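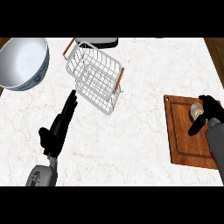 Fig. 4. Simulated counter, right gripper over the cutting board.

4.1 Load the Merkoston kitchen and wait. Snacks are permitted.
4.2 Drive the right arm only. Leave the left one parked by the wire basket, where it can do no harm.
4.3 Close the fingers slowly and lift.

Caution: Reset restarts all 13 tasks, including the ones you were proud of.
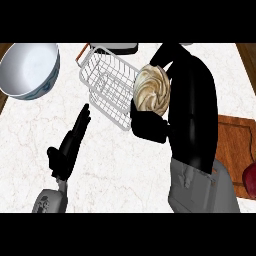
Fig. 5. Right gripper holding the round item by the basket.

Melur Yeoh: Save before 4.3. I did not, 166 tries in.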